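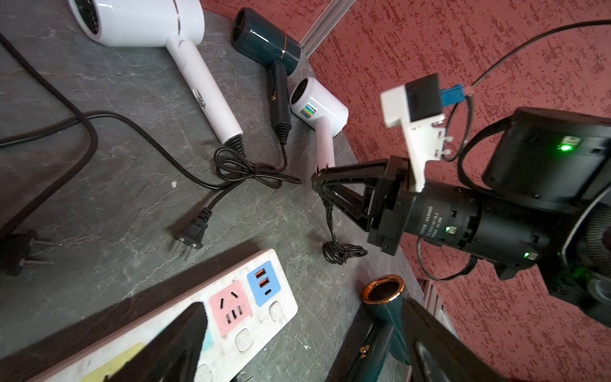 Janaka Seneviratne 在试用群里的看法很干脆:手把手拖着机械臂教,比隔着手柄遥控强得多,谁再买遥控套件谁冤枉。我用了一个多月,只同意前半句。

先交代买的是什么。Caneck 示教套件,标准版,从 Stendale 下的单,3000 元出头,不含机械臂本体。包装里有一只主手、一块转接板、两根线、一张印得很淡的快速指南,录制软件要自己去下载。卖点写在页面最上方:“演示一遍,机器人就会。”这句话我建议各位跳过不看。

我给它安排的活是整理吹风机。挑这个是因为家里和工作室里都有,大小不一,手柄颜色也不一样,电线还爱缠在一起。任务定得不高:夹住手柄,提起来,放到桌子另一头,线别扯着别的东西。

从六月断断续续录到现在,一共 319 条演示,能用的没有这么多。遥控方式录的那批,坏在延迟和手感上。主手往下压一点,夹爪那边什么时候碰到手柄,手上完全感觉不出来,只能盯着屏幕猜。浅色细手柄还好,看得清;黑手柄放在深色桌面上,经常以为夹住了,抬手才发现夹了个空。说明书第 17 页讲力反馈,写得很热闹,看到最后才有一行小字:标准版不支持。这个做法我很不喜欢。

拖动示教确实顺手。手直接搭在臂上,快慢自己掌握,新手练一个下午就能录出像样的轨迹。可是 Janaka 没提另一面:人的手和袖子老往腕部相机前面凑,录完回放,半条都是胳膊。想录干净,就得先拖一遍记下轨迹,再让机器自己重放一遍采图像,时间翻倍。要是中途线挪了位置,重放那遍就废了。

说到线,这是整套东西最不擅长的地方。吹风机本体是硬的,教几十遍总能学出个样子;电线每次盘的形状都不同,演示里我怎么绕开,它未必学到我为什么绕开。训练出来的策略,单独放一只吹风机时还过得去,几只挨着放、插头散在旁边,动作就开始犹豫,在手柄上方来回晃。客服让我“增加数据多样性”。好,那就是继续加班录。

软件叫 Britau,免费,也就值这个价。优点是录制和暂停各有快捷键,标注成功失败只要按一下。缺点有好几个:文件名不能改;删掉中间一条,后面的编号全部重排;有一回报错代码 1074,查遍文档没有这一条,重装才好。论坛上一个叫 Wickramasinghe 的用户写了个导出脚本,比官方的快,建议直接用他的。

做工说句公道话,主手的关节不松,外壳边缘也没有毛刺。夹持开关的弹簧偏硬,连录一小时食指会酸。线给得短,桌子稍微大一点就得另配延长线。

值不值得买,看你手里有什么。机械臂本身支持拖动的,先拖着用,省下这笔钱买块好一点的硬盘。不支持拖动、又只想录抓取硬东西的,标准版可以考虑,等打折。想教它理线的,我劝再等等,至少等带力反馈的那版降到一个讲理的价钱。

评分:五分给三分。扣掉的两分,一分给页面上那句“演示一遍”,一分给第 17 页的小字。

9 月 20 日,星期四。补一句:Stendale 的退货期从发货那天算起,不是从签收算,要退的抓紧。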